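Masanja Table Cloth, Blue on White
Biverska Home and Office

Item no. 458
Sold by the piece, hemmed on all four sides
In stock

Masanja is a white table cloth with a blue pattern. It is meant for tables that get used all day: craft rooms, break rooms, shared offices, the kitchen table where the bills get paid. The pattern is large and irregular, and small marks don't show as quickly as they do on a plain white cloth.

Choose between two finishes. The plain finish is cotton and goes in the washing machine with other light colors. The coated finish wipes clean with a damp cloth and a little dish soap. Do not put the coated cloth in the dryer, and do not iron it. Both finishes come in the same sizes and the same color.

Sizes
Small: 55 x 55 inches
Long: 55 x 100 inches
Other lengths can be cut to order from the roll. Cut pieces are not hemmed unless you ask for it, and they can't be returned.

Measuring
Measure the table top and add the drop you want on each side. For a dining table most people like around 9 inches. For a work table go shorter, so the cloth stays clear of laps and chair arms. If you are between sizes, take the larger one and fold the extra under at the end that stands against the wall.

Care
Plain finish: warm wash, tumble dry low, iron on the back while slightly damp. Expect a little shrinkage in the first wash.
Coated finish: wipe only. Roll it for storage. Folds that are left in for months will leave a line. Use a trivet under anything straight off the stove.

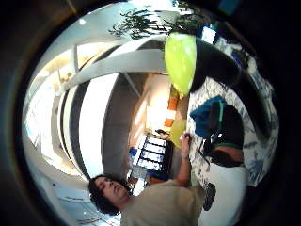 Blue and white cloth on a table in use, with binders on the shelf behind.

Goes with
Clavotell table clips, set in steel or white
Nokbridge felt underlay, cut to size

Customer comments
"Bought the long one in coated for our sewing group. Ink came off if we got to it the same day." Gunnel Backlund
"Good cloth, but the blue is darker than I expected from the website. Order the swatch first." Holger Lindqvist

Swatches are free, one of each finish per customer. For cut lengths, write to Linnea Sjöberg in the order office and give the length in inches and the finish you want.

Page updated 8/2/22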